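We hit 123 grasps before lunch, and my thumb knows it! I've been at the Puvo lab in Trunville since August, picking things up with a hand-held gripper so a learning system can study how it's done (yes, that's the whole job, and I love it). Our goal is 3,000 examples. Kitchen stuff is up now, so it's wooden handles for me all week.

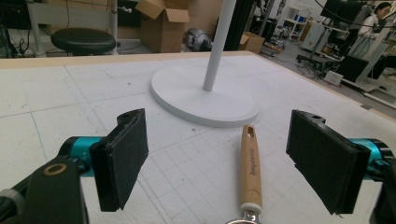
Tiburcio Jaramillo, Data Collection Lead

I like to come in at a slant and close slowly. Omoregie, our sister team over in Tarnham, starts on its own 3,000 at 2 p.m.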